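Chapter 6
Cloth and What We Do With It

Before we get to fibers and looms, I'd like you to do something that may feel a little silly. Take the nearest soft thing you own – a scarf, a hat, an old sweater – and bring it so close to your face that you stop thinking of it as clothing at all.
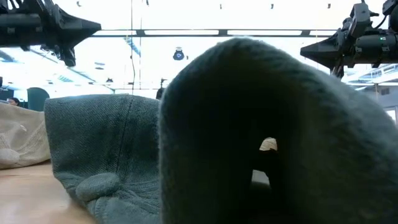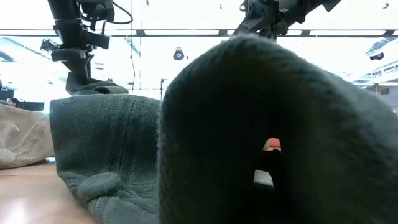

Figures 6.1 and 6.2. Green fabric at close range, with deep shadow in the folds.

Most of us handle cloth from the moment we wake up until we fall asleep again, and most of us could not say how a single piece of it was made. When I first taught this course I asked my students to name the fiber in the shirts they had on, and there was a long, friendly silence, followed by a good deal of tugging at collars to read the labels!

In this chapter we'll start with the fibers themselves, which come from plants, from animals, and from the factory, and then move on to the two great ways of turning yarn into cloth. Weaving crosses one set of yarns over another. Knitting pulls a yarn through loops of itself, and that is why your socks stretch and your bedsheets (mostly) don't. We'll also spend some time on finishing, meaning the brushing, washing, pressing, and dyeing that come after the cloth leaves the loom or the needles. A brushed cloth feels warm in the hand partly on account of all the little raised fibers, which hold still air between them.

Along the way you'll visit the mill town of Cordeiro, where Valentina Mansilla kept a dye book of 88 recipes, many of them with her own cross remarks in the margin. Her green alone went through six versions, and we will try two of them in the exercises. Please read Section 6.1 before you come to the workshop, and bring a scrap of cloth you don't mind pulling apart.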